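Plikovura, 24th June – The snack company Dorex has signed an agreement to sell its packaged chips through the Rorkitis chain of neighborhood grocery stores. The agreement covers 54 stores and runs for four years. Deliveries to the first stores begin this week, and the rest will be added by the end of the year.

Under the agreement, Rorkitis will set aside shelf space near the checkout lanes for single-serving bags and will carry larger bags in the main snack aisle. Stores with a lunch counter will also offer a bag of chips with any sandwich at a reduced price. Each store manager will decide how much space to give the new items after the first two months of sales.

Dorex started as a wholesaler of dried beans and nuts and moved into packaged snacks after buying a small plant on the east side of Plikovura. The company now supplies 1,093 customers, most of them corner stores, gas stations, school cafeterias and vending companies. The Rorkitis agreement is its first with a grocery chain.

"Our customers have asked for more choice in small bags, and we did not have a supplier who could deliver to every store on the same schedule," Rorkitis said in a statement. "Dorex already has trucks on most of these routes – it made sense to talk to them."

Deliveries will leave from the Dorex warehouse on Ağca Road. The company has leased the building next door and is joining the two with a covered loading area. The work is expected to take until the fall and will not interrupt service to current customers. Dorex will hire drivers and warehouse staff for both day and evening shifts. Open positions are posted at the warehouse office and on the company's website.

Existing customers will see no change in prices or minimum orders as a result of the agreement. The cutoff for next-day delivery moves from 3 p.m. to 4 p.m. for all accounts, including those outside the city. Customers who order by phone can continue to do so. The paper order form will be accepted through the end of the year, after which orders will be taken by phone and online only.

The agreement also changes how unsold stock is handled. Rorkitis stores will pull bags 14 days before the date printed on the package and hold them for pickup on the next delivery. Dorex will pass the bags that are still in good condition to food pantries in the Plikovura area. Damaged bags will be credited to the store and discarded. Corner stores and other independent accounts can ask to join the same program by calling their route representative.

Rorkitis plans to review the snack selection twice a year with Dorex. Small producers who would like their chips, crackers or nuts considered for the stores may send samples to the warehouse office. Samples should be in sealed retail packaging with a full ingredient list. Dorex does not return samples and aims to reply within six weeks. 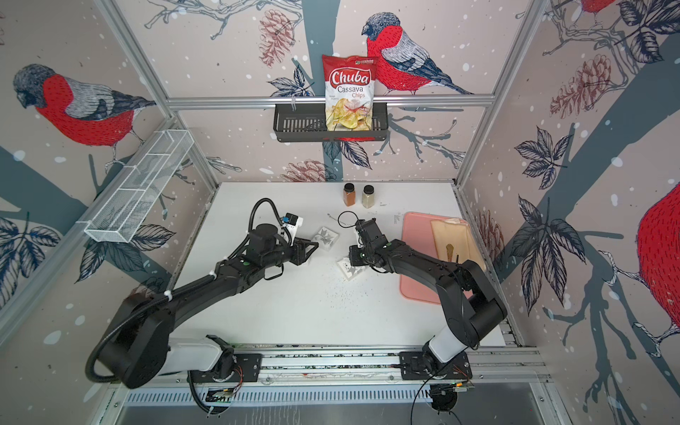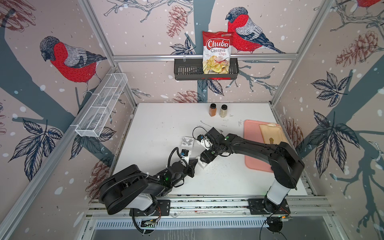 *Small clear packets on a white tabletop (first photo) and a red bag of Chuba Cassava Chips in a black wall basket (second photo).*

**About Dorex**

Dorex is a snack wholesaler based in Plikovura. It delivers chips, nuts, crackers and dried fruit to stores, schools and vending companies across the region.

**About Rorkitis**

Rorkitis operates neighborhood grocery stores in Plikovura and nearby towns.

Press inquiries: Dorex press office, Ağca Road, Plikovura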